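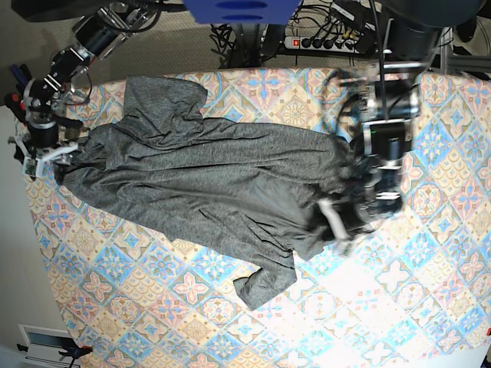 Figure 1. A long grey knitted garment on the patterned cloth, gathered at one end and rumpled through the middle.

4.2 Long garments and the trouble with the middle

I should own up to a bias before we go any further. I grew up in a house where shirts were folded on the bed, in a hurry, and anything longer than a shirt was rolled up and shoved at the back of a drawer. So when Costel Ristić and I were drawing up the list of clothes for this part of the study, I'd have happily left the long things off it altogether. Costel wouldn't hear of it, and I'm glad (mostly), as they gave us the best material in the whole section.

The garment in Figure 1 is the sort of thing I mean. Is it a shirt? Is it a dress? We argued over that for most of a Wednesday and ended up writing "long top" on the sheet. It matters more than you'd think, because people seem to pick a folding method from the name of a thing before they've properly looked at it. In our household survey we had 548 replies, and 140 of them gave one method for "a long shirt" and a completely different one for "a short dress", even though the drawings we'd sent out with the two questions were identical! Fatos Gashi spotted this when she was typing up the answers, and I made her check it twice.

The middle is where it all goes wrong. With a short garment you've got edges close to your hands wherever you are, and a wrinkle hasn't far to travel before it drops off the hem. With a long one the creases gather halfway down and sit there. Look at the fabric along the body in Figure 1: lots of soft little folds, and plenty more near the ends. Tugging harder at the ends doesn't help much with this kind of knit, in my experience. It gets longer and thinner and the creases turn to run lengthways, and then you let go and the whole lot relaxes into something new.

Sleeves and hoods deserve a grumble of their own. A sleeve that lies out to the side, as the one in the figure does, is at least telling you where it is. You can smooth it, bring it across, and get on with the body. A hood (or a hood-like collar, we had both) is a lump whatever you do with it. Heleck's old household manual, which we lean on quite a bit in Section 2, says to fold the hood down over the chest first. The Pirkov method leaves it until last and tucks it underneath. We tried both for a fortnight and I still swap between them depending on my mood, so please don't take our choice of Pirkov for the later tables as a ringing endorsement.

4.3 Short garments and the upper edge

T-shirts were a much happier business. Here we could lean on what we're calling the Đorđević start, after the laundry where Costel first picked it up as a student: lay the shirt down sideways, collar to the left, and draw out the long edge furthest from you before touching anything else.

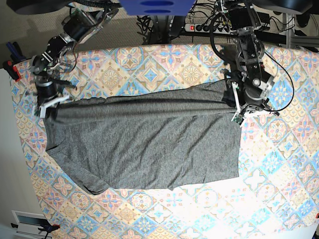 Figure 2. Grey T-shirt, collar to the left, with the upper edge drawn somewhat taut.

What I like about Figure 2 is how different the two halves of the fabric are. Along the upper edge the wrinkles are long and run sideways, following the pull. Lower down they're softer and go off on the diagonal, and near the lower left the hem has bunched and curled under. That curl is a nuisance. If you fold on top of it you'll get a ridge through the finished shirt, and it'll still be there when you take the thing out of the drawer. In our coding sheet (Brirnitix, version 2) it gets its own column, "hem under", separate from ordinary creasing.

A word on the cloth as well. We'd gone back and forth over whether to use a plain one, and I argued for the diamonds and tiles on the grounds that it's what people really have on their tables. Grey on pink and blue turned out to be very kind to the eye when you're judging whether an edge is straight. The lattice gives you something to line up against, and I found myself using it without meaning to. Where the light is strong, towards the lower right in Figure 2, the pattern fades almost to white and you lose that help, so anybody repeating this might want to think about their window.

We scored each shirt out of 80, and the full sheet is in the appendix. Fatos and I scored separately and then compared notes over tea. Collars were our main source of disagreement: she marks a crooked neckline far more harshly than I do, and after October we let her have the final say on them.

Print this article
E-mail this article

Related items
Drawer, shelf or chair? Where clean clothes end up
Folding by name: what people call a long shirt
Costel Ristić on the Đorđević start
Brirnitix coding sheet, notes for new scorers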